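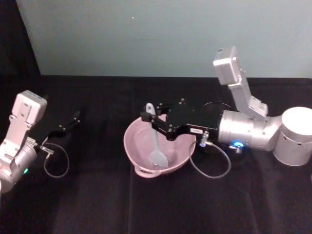

**Figura 3.** Dois braços robóticos sobre uma mesa coberta de pano preto.

### 4.2 Ensaios de mar da embarcação Lutham

A Lutham é uma lancha de passeio aberta, projetada pelo estúdio Morsy e construída pelo estaleiro Stasorent. O casco, em V profundo, é laminado por infusão a vácuo com resina viniléster. A configuração ensaiada tinha dois motores de popa e o tanque de combustível a 90% da capacidade, com seis pessoas a bordo distribuídas entre o posto de comando e o solário de proa.

As medições foram feitas em abril, em águas abrigadas, com vento fraco e ondulação curta. Cada corrida foi repetida nos dois sentidos do canal para compensar o efeito da corrente, e adotou-se a média dos dois valores. A velocidade foi obtida por GPS. O ângulo de trim e as acelerações verticais foram registrados por uma central inercial Morkix, fixada na antepara da praça de máquinas, próximo ao centro de gravidade estimado.

A transição para o regime de planeio ocorreu sem elevação excessiva da proa, e o piloto manteve o horizonte visível durante toda a manobra. Na velocidade de cruzeiro de 26 nós, o trim permaneceu estável e não houve necessidade de atuar nos flapes. A 30 nós observou-se um leve balanço transversal nas corridas com vento de través, corrigido com pequena deflexão do flape de barlavento.

O comportamento em curva foi avaliado apenas na velocidade de cruzeiro. O casco inclinou para dentro de modo progressivo e não se registrou ventilação dos hélices. Nas curvas mais fechadas, porém, a água espirrada alcançou o assento lateral de boreste, o que sugere prolongar a faixa defletora em direção à popa.

O deslocamento de passageiros para a proa alterou o trim mais do que previa o modelo numérico da seção 3. A diferença é atribuída à simplificação adotada na geometria dos degraus do fundo, que foram representados como superfícies planas. Uma nova malha, com os degraus modelados em detalhe, é discutida na seção 5, junto com os resultados de resistência ao avanço.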